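4.2 Floor segmentation

The planner treats each carpet colour as a separate surface until the segmentation module merges them. We labelled 131 head-camera views by hand and kept 39 for testing. 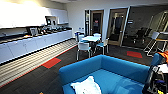

Figure 3. Break room view with striped and red carpet areas, chair legs and glass walls.

Thin metal legs and glass gave most of the errors. Raising the input resolution helped with the legs but did little for the glass, so the Rana planner also reads the depth map before it marks a cell as free.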